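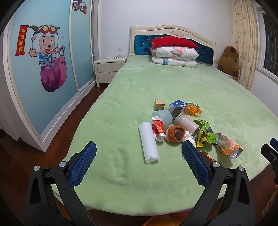
Haiyan Song wrote that the old version of this section told her to run the patch test at level 2 and then, a page later, said never to start above level 1. Level 1 is correct. The text has been changed in November and the steps renumbered. If you have a printed copy of the guide in which the patch test comes after the first full session, discard it and use this one.

Section 3. Setting up the Clandusis handset and first use

This section covers the corded Clandusis light-based hair removal handset supplied with the Drandora cartridge. The cordless model is covered in its own guide, and its charging steps do not apply.

Read Section 2 (Who should not use the handset) before going on. If any item in Section 2 applies to you, stop and speak to a doctor or pharmacist.

3.1 Parts

Check that the carton contains:

Handset with fixed trigger and level button
Drandora cartridge, standard window
Drandora cartridge, narrow window (face kit only)
Power adapter and cord
Lint-free cloth
Skin tone chart, printed on card

The skin tone chart must be the printed one. Colors on a phone or computer screen vary too much to be used for matching.

Note: The cartridge is packed with a clear film over the window. The film stays on until step 4 of 3.2.

3.2 Fitting the cartridge

1. Make sure the adapter is not plugged in.

2. Hold the handset with the trigger facing you and the open end pointing up.

3. Line up the notch on the cartridge with the notch on the handset. Press straight down until the cartridge clicks. Do not twist. The cartridge has no thread, and twisting will bend the contact strip.

4. Peel off the clear film by the tab.

5. Look at the window under a bright lamp. It should be free of dust, hairs and scratches. Wipe with the dry cloth if needed. Do not use nail polish remover or glass cleaner.

6. Connect the cord to the base of the handset, then plug the adapter into the wall.

7. Hold the level button until the first light turns white. The fan will start. Fan noise is normal and continues for a short time after the handset is switched off.

CAUTION: Never use a cartridge with a cracked or cloudy window. A damaged window can concentrate light on one spot and burn the skin.

CAUTION: Use only the adapter in the carton. Adapters from other Tincombe products have the same plug but a different output.

3.3 Reading the lights

White, steady: ready, with the window in full contact with skin.
White, blinking: ready, waiting for contact.
Amber, steady: charging between flashes. Wait.
Amber, blinking: cartridge near the end of its life.
Red, steady: skin tone too dark or cartridge not seated.
Red, blinking: handset too warm. Switch off and allow it to cool.

The three small lights beside the button show the level. One lit means level 1, the lowest. Each short press of the button raises the level by one. A further press at the highest level returns to level 1.

Note: The handset does not remember the last level used. It always starts at level 1.

3.4 Preparing the skin

1. Shave the area. Hair should be level with the skin. Do not wax, thread, tweeze or use hair removal cream, as the root has to be in place for the light to reach it.

2. Wash with plain soap and rinse well. Deodorant, perfume, self-tanner, body oil and makeup must all be removed.

3. Pat dry. The skin must be fully dry before the first flash.

4. Compare the area with the printed skin tone chart in daylight. Do this for every area separately. Forearms and shins are often darker than underarms.

5. Cover moles, freckles and dark spots with a white eyeliner pencil or a small piece of white medical tape. Tattoos and permanent makeup must be left out entirely, with a margin of one window width on every side.

Note: If you have had salon waxing, wait until the hair has grown back far enough to be shaved. Plucked areas will show little result.

Note: Skin that has been in strong sun should not be treated for 14 days. The same applies to sunbeds.

3.5 Patch test

A patch test is required before the first session on each area of the body, and again after any change in medication or a tan. A new cartridge of the same type does not call for a new test.

1. Choose a small part of the area, at least the size of the window.

2. Select level 1.

3. Place the window flat on the skin. Wait for the steady white light.

4. Press the trigger once. A flash and a soft pop are normal. You may feel warmth or a light snap.

5. If there is no discomfort, raise the level by one, move to the next patch of skin and press once more. Do not flash the same patch twice.

6. Stop at the level where the feeling is warm but comfortable. Write this level down in the table at the back of the guide.

7. Wait one full day and look at the skin. Slight pinkness that has faded is acceptable. Blisters, swelling, dark marks or lasting pain are not. If any of these are present, do not use the handset on that area.

CAUTION: Do not use numbing cream for the patch test or for a session. Pain is a warning, and the cream hides it.

Note: Two people may share a handset, but each must complete all patch tests and keep a separate table. Clean the window between users as described in 3.8.
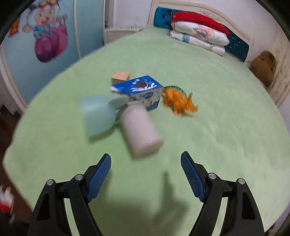
3.6 First full session

1. Prepare the skin as in 3.4.

2. Switch on and select the level recorded in the patch test table for that area. If no level is recorded, return to 3.5.

3. Place the window flat on the skin at the edge of the area. On curved places such as the knee or ankle, stretch the skin gently with the free hand until the white light holds steady.

4. Press and release the trigger for a single flash. On large flat areas such as the lower leg, the trigger may be held down and the handset moved one window width after each flash.

5. Work in straight rows. The window leaves a faint mark on the skin for a few seconds, which can be used to line up the next flash.

6. Cover the area once only. Do not go back over it to fill in gaps. Gaps will be covered in the next session.

7. Switch off with a long press. Leave the handset upright until the fan stops, then unplug the adapter.

CAUTION: Do not look directly at the window while flashing. Do not use the handset above the cheekbones, on the lips, inside the nose or ears, or on the nipples or genitals.

Note: For the upper lip, use the narrow cartridge and keep the mouth closed. The standard window will not make full contact there and the light will stay blinking.

3.7 Aftercare and schedule

Apply plain, unscented moisturizer once the skin is cool. Avoid hot baths, steam rooms, swimming pools and tight clothing for the rest of the day. Use sunscreen on any treated skin that will be uncovered.

Treat each area every 14 days until regrowth slows, then move to the touch-up schedule in Section 4. Treating more often will not speed the result and raises the risk of irritation. If a session is missed, carry on from the next one at the same level. There is no need to start the course over.

Hair may seem to grow in the days after a session. These are treated hairs working their way out. They may be shaved but should not be pulled.

Note: White, gray, red and very light blond hair does not hold enough pigment to respond. This is a limit of the method and is not a fault covered by the warranty.

3.8 Cleaning and storage

1. Unplug the adapter and allow the handset to cool.

2. Remove the cartridge by pressing both side tabs and pulling straight up.

3. Wipe the window and the rim with the cloth, lightly dampened with water. For shared handsets, use a wipe with isopropyl alcohol on the rim and let it dry.

4. Brush dust from the fan grille with a dry, soft brush.

5. Refit the cartridge, place the handset in its pouch and store it in a dry place out of reach of children.

Do not rinse any part under the tap. Do not store the handset in a bathroom with a shower.

3.9 Replacing the cartridge

Each standard cartridge is rated for 3000 flashes. The blinking amber light comes on before the end, leaving enough for the current session in most cases. When the count is used up, the handset will switch on but will not flash. Flashes cannot be reset by removing and refitting the cartridge.

Wako cartridges sold for the earlier handset look alike and will click into place, but the contact strip is on the opposite side. The red light will stay on and the trigger will not work. No harm is done to the handset. Remove the cartridge and fit a Drandora one.

3.10 Common faults

No lights at all: check the cord at the base of the handset, then try another wall outlet.

White light keeps blinking on the skin: the window is tilted, or the area is too curved. Stretch the skin or change to the narrow window.

Red light on pale skin: remove and refit the cartridge. If the light stays on, wipe the contact sensor on the rim.

Smell of burning: hair was left too long. Stop, shave the area again and wipe the window before continuing. If the smell comes from the fan grille, unplug the handset and do not use it.

Fan does not start: do not use the handset. Contact Tincombe service with the serial number from the underside of the base.

Text checked by Muchen Tang and Hélder Azevedo. Corrections to this section should be sent to Shiyu Du with the step number.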